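Folding a towel is dull work, and at Troris it fills whole shifts. The company's Caltow project teaches software to handle cloth by having people do the job first, with a gripper in each hand.

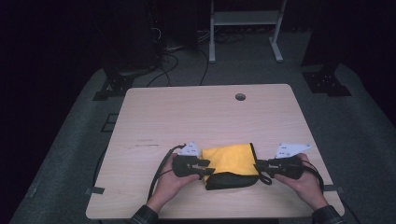 The target for the season is 3566 folds. By 5/16/24 the team had 3158 it was willing to keep. Operators work for 30 minutes, then swap out, and a fumbled corner stays in as long as the person recovers it.

Each gripper carries its own camera, so the software learns from a close view of the table as well as the wide one. Stretches with the jaws open and the cloth off to one side are kept too. 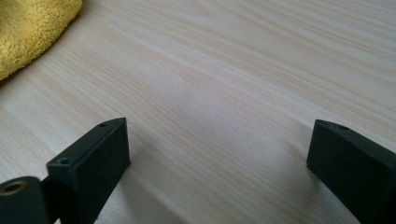
## What gets thrown out

Mostly bad tracking. If a marker plate drops out of view for too long, the take is deleted and the fold is done again.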